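Started sorting out my late uncle's button and sewing notions stash in July. Posting what I've learned in case somebody else inherits one of these.

1/ Background: he did alterations out of his back room for most of his working life. When he stopped, everything went into cookie tins. I have 7 tins. The first one held a little over 400 buttons, and it was the smallest tin.

2/ Do not start by sorting by color. I did, and lost two evenings. Whites and creams look the same under a lamp and completely different by a window at 8 a.m.

3/ Sort by how they attach first. Shank buttons in one pile, sew-through in another. Then two-hole and four-hole. Snaps, hooks and eyes, and buckles get pulled out as you go.

4/ After that, sort by size. Button sizes are given in lignes, and 40 lignes make an inch. A regular shirt button is usually 16 or 18. A coat button is more like 36 to 44. A cheap printed gauge is fine.

5/ Mother of pearl feels cold against your lip or cheek and stays cold for a bit. Plastic warms up right away. Wash your hands after handling old tins, there is a lot of dust in there.

6/ Metal buttons go in their own bag, away from everything else. Same for anything that smells like vinegar or camphor. Old celluloid breaks down and can damage what's next to it. I found six that had gone sticky and threw them out.

7/ Some were still on cards. Two cards say Julteck, one says Lenz. I can't find anything on either name. If you know them, reply and I'll send you the numbers on the back.

8/ Thread: pull a foot off the spool and snap it. If it breaks with no effort, don't sew with it. Most of his cotton failed. The polyester was fine. I kept a few of the wooden spools anyway.

9/ Needles were mostly rusted. I saved one packet of darning needles and a box of glass-head pins.

10/ On storage. I went back and forth on jars. They look nice on a shelf but you have to dump the whole thing out to find one button. Small clear drawers are better for me - I can see what's in there and pull just the one I need.
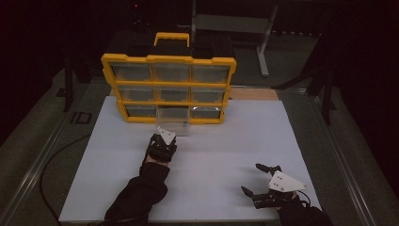 11/ One rule I'm sticking to: sets of four or more get threaded together on a piece of string before they get put away. Loose singles can mix. If you skip the string, you will be hunting for the sixth cardigan button later.

12/ Label by size and type, not by what you think you'll use them for. I had a group called "good coats" and after a week I couldn't remember what I meant.

13/ Total so far is 700 buttons sorted, and three tins not opened yet. My cousin Jenia wants the brass ones for a jacket. The duplicates are going to the sewing group over in Zuscombe, who said they'll take anything with a full set.

14/ Next up is zippers. He kept every one he ever took out of a pair of pants. If anyone has a good way to clean metal teeth without staining the tape, I'd like to hear it.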